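Small Shelves, Small Tables: the Mitbridge Gallery

Updated Thu 26 April

Hello and welcome back! This is the page where I put the little storage things I've been fiddling with over at the Mitbridge flat. If you've come from the Prurkwood pages you'll know the drill: I find a corner that annoys me, I try something cheap in it, and then I write too much about it. The big wardrobe job has its own page and I'm not going over it again (I'm still finding screws). Everything on this one is small enough to sit on a table.

My rule since February has been that nothing new comes in until I've tried what I already own in at least one wrong position. Baskets on their sides, trays upside down, that kind of thing. I have a soft spot for wire baskets because they weigh next to nothing, you can see what's in them, and they don't mind being stood on end. Tip one over so the opening faces you and you've got most of a shelf unit already — all it wants is a flat board for the top and something solid down below so the small stuff doesn't slip through the grid.
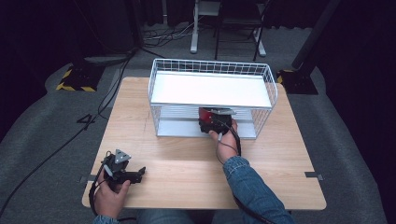 I measured for the board twice and still got it wrong the first time, so please learn from me and measure from the inside of the wire. The outside tells you nothing useful. My first try was 6 millimeters too long and would not go in for love or money, and I ended up sanding the end of it on the balcony in the wind. The second one came from the offcuts bin at Verschueren, which is my favorite bin in the whole town, and it went in with a nice little click. White on white looks much tidier than I thought it would, too.

For the lower level I like metal. I did try cardboard (don't) and then a folded tea towel, which looked sweet for an afternoon and then bunched up at the back every time I reached for anything. A metal plate with a few grooves in it stays put, wipes clean, and lets you slide a box in and out without snagging. Light gray or silver looks best to me with white wire, but that's just taste.

A few people have written to ask how much room to leave between the two levels. It depends what's going in there! I've been using mine for flat things: envelopes, a stack of coasters, the spare keys tin. If you want mugs on the bottom you'll need a deeper basket, full stop. Do a practice run with your own hand before you settle on anything, and reach all the way to the back, because a gap that looks generous from across the room can feel very mean once your knuckles are in it.

Now, the table. I get more questions about the pale square table than about anything I've put on top of it. The light wood goes with everything and the rounded corners are kind to shins, and a low seat next to it is the best spot I've found for fussy jobs. It does show every ring and crumb. I wipe it with a barely damp cloth and then a dry one, and I've stopped worrying about the rest.

What I'd do differently: buy the basket first and the board second, and not the other way round like I did with the Kuteo set. That one is still under the bed. The boards are 80 centimeters long and very handsome and they fit absolutely nothing I own — if you have any bright ideas for them, send them over.

Next up is the hallway shelf, which has to hold gloves, post and the bike lights without turning into a heap by the weekend. I've got 65 centimeters of wall to play with and two baskets left to ruin. I'll add the pictures to this page once it's up and I've stopped moving it around.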